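Friday, March 7, 2025

Utdale notebook, soft goods side of the bench

Stuffing again. I said I wouldn't start another page on stuffing until the Plunska yarn came in, and the Plunska yarn has not come in, so we're still on the sage green and the hot pink and I am writing another page on stuffing.

Where we left off: the long body in two-color knit, closed at the nose, left open at the tail, filled from the tail end with a dowel. Sample 2 came out lumpy behind the head and went soft in the middle, so if you picked it up by one end it folded over like a wet sock. Wiremu liked it that way. He says a snake ought to flop. I want it to hold a curve for a while if you bend it, and then flop if you shake it, and I know that's asking a lot of a tube full of fluff.

Yesterday's plan was to go up to 400 grams of the Amundsen fill and pack it in small handfuls, teased out first. The teasing matters a lot more than I gave it credit for. Straight out of the bag the fill is in wads, and a wad stays a wad no matter what you do to it from the outside. I sat with the bag on my lap for most of the morning pulling it apart and got it all over my sweater, Oksana's sweater and the kettle (sorry, Oksana). Once it's properly fluffed it takes up far more room, so the 400 looks like way too much for about the first half of the job and then just goes in.

Order that worked:

Nose first, packed hard, harder than feels right. Press it with a thumb and it should push back.

Then the neck, still firm, but start easing off.

Middle in small handfuls, each one tucked into the one before it so there's no gap between them. Roll the body between your palms every so often. I do it on my knee.

Last stretch before the tail gets looser again, and the very end gets nothing until the seam is pinned.

Don't use the dowel past the neck. I pushed it through the knit on the last one and had to duplicate-stitch over the hole with pink, right where there was no pink supposed to be, so sample 2 has an extra dot. Buppha says it looks intentional. It doesn't, but bless her.

Now the colorwork. The curls and loops look great flat and I'm happy with the chart, but the floats on the back are a nuisance once there's fill pressing on them. Anywhere the pink travels too far behind the green, the fill catches on the float and pulls, and you get a little dimple on the right side. You can see it best in slanting light from the window, late in the day. Iker's answer is to catch the float every few stitches, fine, but catch it in the same column row after row and the pink starts grinning through the green in a line. I had exactly that on the first swatch. So catch, but stagger. I've marked the chart in pencil where I think the catches should go and I'd like somebody other than me to knit from it, because I know what I meant and that's no test of a chart.

Yi-an, if you're reading this, that's you! The chart is in the blue folder. Don't look at my swatch first.

Tension: mine got tighter as the week went on. It always does when I'm trying to be neat. The piece I knitted in January is visibly wider than this week's and they're supposed to be the same thing. I've gone up a needle size for the pink-heavy rows and left the plain rows alone, and that seems to even it out, though it means swapping needles more than anybody sane would want to. If it ever goes to the Prumon people as a pattern I'll have to find something better. They'll never print "change needles whenever it starts to feel stingy."

On the Prumon question in general, I had a long email from them and the short version is that they want it as a kit. Yarn, fill, chart, instructions. They want to see 500 words of instructions at the most, and I've got more than that on how to close the tail. Oksana offered to cut it down. I gave her my draft and she handed it back with most of the first page crossed out and a small heart in the margin next to the one paragraph she kept. It was the right paragraph.

Things I would like to keep in, for the record:

That you should wash the pink before you knit with it. We had a bleed on the very first swatch, a faint one, but on sage green faint is plenty. A cool soak, a splash of vinegar, rinse until it runs clear, and hang it in a loose skein. Oksana thinks kit buyers won't do it. I think they'll do it if we put it at the top in its own line.

That the tip wants to be rounded. We tried a pointed one and it looked mean. Decrease evenly, draw the yarn through the last 6 stitches, pull up, and then go through them again before fastening off. Going through only once left a hole you could poke a pencil in.

That it's all right to stop. It's a long piece of knitting with no shaping in the middle and people will get bored there, I certainly did. I'd put a pattern change about halfway, even just swapping the loops for dots for a bit, so there's something to look forward to.

Moving on to how it handles, which is where I spent the afternoon, and which I'd been putting off since it means taking the thing away from the bench and into somebody's actual house. On the table everything looks good. At home it ends up on a bed with the laundry, or gets dragged around by the tail, or someone grabs it at one end and waves it at the ceiling to see what it does. So the questions were pretty plain ones. Does it keep its line when you lift it from low down? Does the fill slide? Does the knit stretch open at the grip and show white between the stitches?

I'd cleared my head of the idea that there's a right way to pick it up. Kids take hold anywhere. Grown-ups too, come to that – Iker carries the samples around slung over his shoulder like a scarf, and Buppha tucks them under her arm and forgets they're there until she turns around in a doorway.

Grip low and lift is the hardest thing you can ask of it. All the weight is above your hand and there's nothing in there but fluff and good intentions. I did think about a wire. Wiremu brought some in, coated, the kind you use for costume tails, and it does hold a shape beautifully, but then it's a different toy and I don't want wire in anything that might get slept on. A foam core is the other idea. Too stiff, and you can feel it stop. I'm staying with fill only, and putting the work into how it's packed.
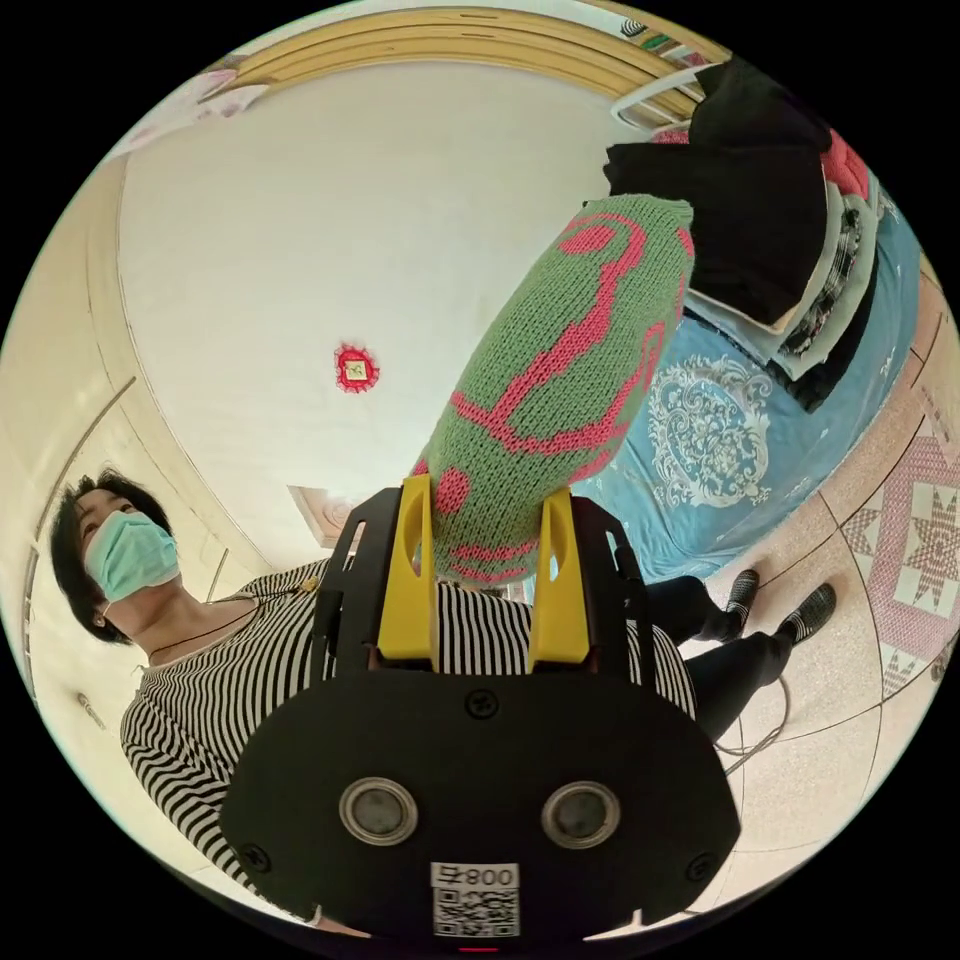

The other thing I keep coming back to is the stretch. Knit fabric gives most around the body and least along it, so when you overfill you don't get a longer snake, you get a fatter one, and the pattern spreads sideways. The loops go from round to squashed. I'd sort of known this but hadn't planned for it, and the chart is drawn for flat fabric. So now I want to draw the loops a touch too narrow and let the filling open them up. I did a quick test on graph paper and it looks wrong, which is probably how it should look.

Also, squeeze marks. Hold it tight in one place for a while and there's a waist left when you let go. Rolling brings it back. Giving it a good tug lengthwise and then rolling brings it back faster. I'd put that in the instructions too if there were room, maybe on the label. Oksana will cross it out.

Color notes. The green is quieter than I remembered against anything blue. Against the gray cloth on our bench it reads as really green, and next to a blue it goes almost khaki. The pink doesn't care, the pink is pink everywhere. I had been leaning toward a deeper green for the second colorway and now I'm less sure. The softness of the sage is what makes the pink look so cheerful, and if I darken it we're going to get watermelon. Buppha wants watermelon! She may be right that it would sell. I'd make one up just to see, once there's yarn.

Eyes: still none. I like it without. There was a vote over lunch and it went against me, so I'll try a pair in duplicate stitch, plain dark yarn, small, quite far apart. No buttons and no safety eyes. A tongue was mentioned and I pretended not to hear.

Tail seam: Kitchener is too fussy for a kit. Mattress stitch pulls the last pink row out of line. What I've settled on for now is gathering it the same way as the nose, through the stitches and then through again, with the last handful of fill pushed in just before pulling up. It makes both ends match, more or less, and saves teaching a second technique. The downside is that you lose the taper, and from a distance people ask whether it's a snake or a caterpillar. I've decided that's fine. Yi-an calls it the noodle anyway.

For Monday:

Chase Plunska about the yarn, politely. Iker has the number.

Yi-an to knit from the marked chart, cold.

Redraw loops narrower, and knit only the middle section to test it.

Tie the Amundsen bag shut. I found it open again and there's fluff behind the radiator.

Eyes, if I must.

Give Wiremu his wire back.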